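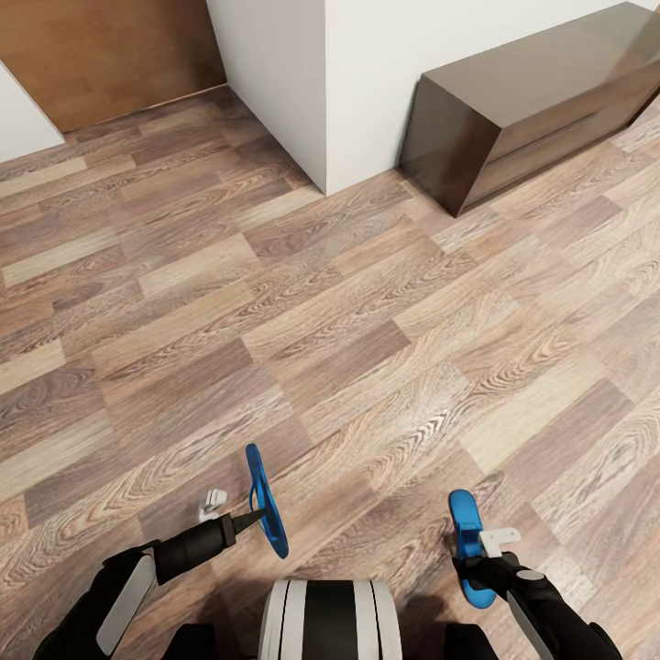 VUVCOMBE - The Endmont Institute has brought its simulated two-armed household robot back into service after a recalibration of both grippers, the institute said in a notice dated 2019-06-08.

The robot, known as Muten, exists only in software. It is used to rehearse domestic tasks in a rendered living space before the same programs are tried on hardware. Although nothing in the simulation can wear out, its settings must be maintained in much the same way as those of a physical machine, and the institute keeps a service log for it.

According to the notice, staff began to review the setup when the position reported for the left gripper no longer agreed with the position computed from the arm joints. The difference was traced to an offset table that had been left unchanged when the finger models were replaced. The table has now been rebuilt for both arms, and the closing force of the fingers has been set again from the beginning.

The institute reported that 1,823 simulated grasps were run as part of the work. Most of the remaining faults appeared with thin, flexible household items, which can slip or turn when the fingers close at a slight angle. Footwear has been kept in the standard test set for this reason. A flip-flop offers the fingers a narrow edge along the sole, and its strap can interfere with the approach of the hand.

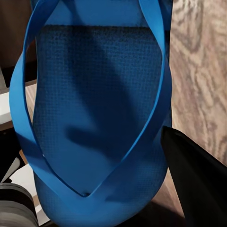
Phong Hà welcomed the notice but asked that the old offset values be published beside the new ones, so that groups with earlier results could tell which of their runs were affected. A corrected table was of limited use, he added, to anyone who could not compare it with the one it replaced.

The institute said that the earlier values would be released with the next version of its Rebane configuration package, planned for August. Until then, users are asked to record the package version with every run and to repeat the gripper zero check after any change to the finger models. The check takes up to 4 minutes for each arm - the arms must be tested separately - and can be started from the maintenance menu.

Runs completed before the recalibration will remain in the archive and will be marked accordingly.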